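**Household robotics** is the field concerned with getting machines to do the chores that people would prefer not to. It is older than most of the people working in it and has, by general agreement, been five years from success for the whole of that time. The question of whether a robot can clean a bathroom, lay a table or put away the shopping has no single answer. It can do each of these on a good day, in a room it knows, with somebody standing by.

## Background

Factory robots settled into work early, largely by having the work brought to them. A welding arm on a car line meets the same door in the same place all shift. Homes offer no such courtesy. Chairs move, towels fall, and a jar that was full in the morning is half empty and sticky by teatime. Much of the field's history is the slow discovery that a task a child does while complaining is harder for a machine than playing chess.

The first household machines to sell in any number did one job each and did it close to the floor. Vacuuming suited them because the tool never had to be picked up, and mowing for much the same reason. Anything involving a cloth was left for later.

## Chores as a test

Researchers tend to sort chores by how the object behaves when touched. Rigid things, such as mugs and tins, are the easy end. Hinged things, such as lids, doors and drawers, come next, as the hand must follow an arc it didn't choose. Soft things are last, and the fitted sheet is generally regarded as the far wall of the discipline.

The Kesanside trials, run from a converted dairy outside Cudstead, are often mentioned in this connection. They set 100 household tasks, from wiping a worktop to changing a toilet roll, and asked each entrant to try every one without help. The Prollo team's machine finished 33 of them in its first year. Its designers considered this a triumph, and the local paper ran it under a headline about the other 67.

Bathrooms have a reputation of their own. They are small, glossy and full of curved white surfaces, which cameras dislike, and they expect a machine to tell a lid from a seat and a seat from a bowl. Paper on a roll adds a further difficulty, being attached to something that turns.

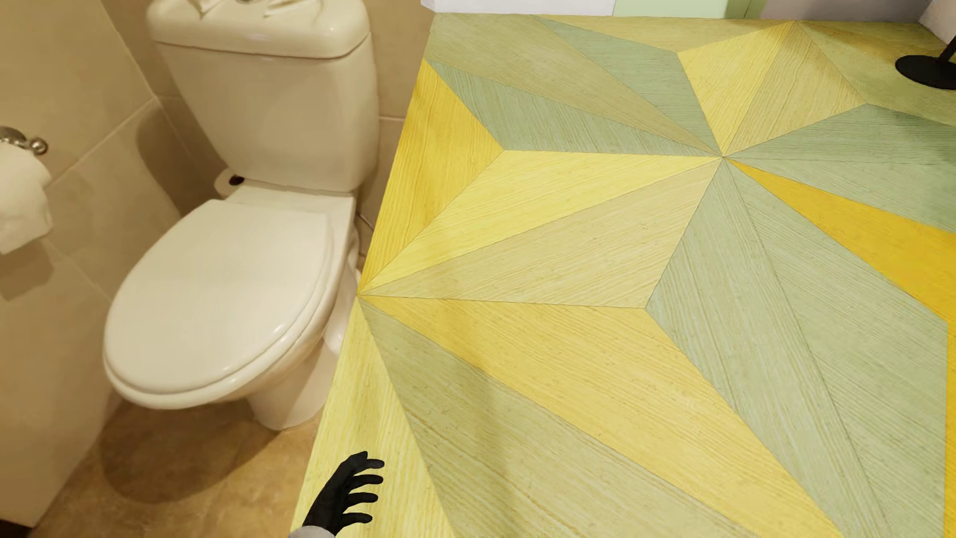 *A black five-fingered robot hand above a patterned tabletop in a simulated bathroom, with the toilet and paper holder to the left.*

## Practice in simulation

Most robots now meet their first bathroom inside a computer. A simulated room costs little, can be put back as it was in an instant, and never has to be apologised to. The Barreto group reported 700 practice runs of a single wiping task before its machine was allowed near a real basin, where it performed well until it met soap.

Designers of such rooms vary the colours, the tiles and the furniture, sometimes beyond what any householder would put up with. The aim is to stop the machine from learning one room by heart. Loud patterns on a work surface are useful here — a robot that has only seen plain white worktops may take a stripe for an edge.

The weakness of the method is contact. Simulators are good at where things are and less good at how they feel, and cleaning is mostly a matter of feel. The difference between wiping a surface and pushing it is slight, and real cisterns are less forgiving than drawn ones.

## Hands and grippers

Opinion is divided on whether a household robot needs fingers. A two-pronged gripper is cheap, strong and easy to mend, and will manage most of a kitchen. A five-fingered hand can in principle use anything made for people, including spray bottles, taps and scissors, at the price of having far more to go wrong. Macarena Miranda, whose survey of the Kesanside entrants is still the usual starting point, found that hands beat grippers on bottles and lost to them on nearly everything that had to be held for longer than a minute. She also recorded that both kinds dropped the soap.

## Present state

Machines in laundries and warehouses now do a fair amount of folding, sorting and packing, mostly at fixed stations with decent lighting. In private homes the picture is thinner. Trial households in Cudstead report that their robots can clear a table, given time, and load a dishwasher, given more. Several residents admitted to tidying up before the robot started, a habit previously noted among people who employ cleaners.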